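# Sicherer Halt? Notizen zu einem Fehler, der keiner sein soll

Oktober 2022

Seit April läuft bei uns in Brodedton die Greifzelle von Womevine, und seit April höre ich, dass der Reißverschluss »im Prinzip gelöst« sei. Ich bin da vorsichtig. Die Aufgabe klingt harmlos: eine blaue Stofftasche öffnen, etwas hineinlegen, wieder schließen. Beim letzten Testlauf meldete die Steuerung 12 Versuche, alle erfolgreich. In 5 davon war die Tasche am Ende noch offen.

Beim Obst hatte ich ehrlich gesagt mehr Ärger erwartet. Eine Banane ist weich und krumm, und wenn dann noch ein Gurt quer darüber liegt, muss die Software entscheiden, was sie überhaupt greifen will.

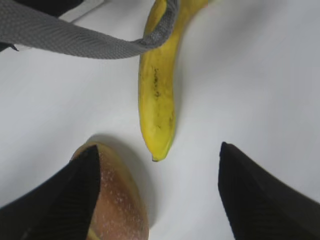 Weich ist doch gar nicht das Problem, schrieb mir ein Leser nach dem letzten Beitrag, bei ihnen sei die Zelle immer am Gewebe gescheitert: Gurte, Schlaufen, alles, was nachgibt und trotzdem festhält. Die Kraftmessung sehe dann wie ein sauberer Griff aus.

Das passt leider zu dem, was ich in den Protokollen finde. Die Software von Cleleo wertet einen Griff als gültig, sobald die Finger auf Widerstand stoßen und dieser Widerstand kurz anhält. Worauf sie da stoßen, prüft sie nicht. Eine Stofffalte reicht. Der Ring am Reißverschluss ist klein und hängt, wie er will, und daneben gibt es reichlich Stoff.

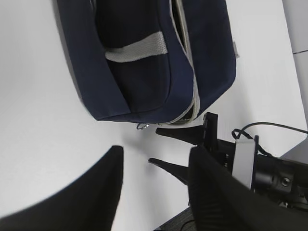 Dann nehmt halt einen größeren Ring, kommentierte jemand unter dem Entwurf, das koste ein paar Cent und spare euch Wochen. Stimmt vermutlich. Nur steht im Angebot »handelsübliche Taschen«, und handelsübliche Taschen kommen nun mal mit dem Ring, den sie haben.

Unangenehmer ist die Sicherheitsseite. In einem der 5 Fehlläufe hatte der Greifer Stoff statt Ring, die Steuerung meldete Erfolg und gab die volle Zuggeschwindigkeit frei. Die Tasche rutschte mit, bis zur Tischkante. Hätte da jemand die Hand gehabt – mir gefällt der Gedanke nicht. Die Abschaltung kam erst bei 100 Prozent der eingestellten Grenzkraft, also so spät, wie es eben geht.
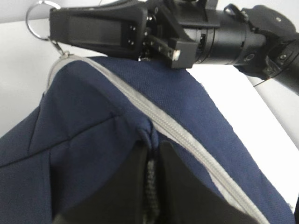

Auf die Fehlermeldung hin kam von Cleleo der Vorschlag, die Kraftschwelle zu senken. Das haben wir gemacht. Ergebnis: 6 Abbrüche hintereinander, auch bei Griffen, die völlig in Ordnung waren. Von Tennant, die uns den Tisch und die Umhausung geliefert haben, kam der bessere Rat, nämlich die Fingeröffnung nach dem Schließen mit der Dicke des Rings zu vergleichen. Metall lässt sich nicht zusammendrücken, eine Falte schon. Wenn der Ring wirklich zwischen den Fingern klemmt, bleibt ein schmaler, ziemlich konstanter Spalt.

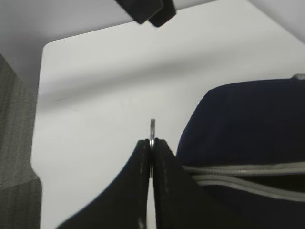

Ob die Wegmessung dafür fein genug auflöst, weiß ich noch nicht. Im Datenblatt steht ja, aber im Datenblatt stand auch etwas von zuverlässiger Griffkontrolle. Bis das geklärt ist, fährt die Zelle bei uns nur mit reduzierter Geschwindigkeit und geschlossener Tür, und die Erfolgsmeldung zählt erst, wenn jemand die Tasche angeschaut hat. Die Protokolle der Fehlläufe liegen bei Womevine, eine Antwort steht aus.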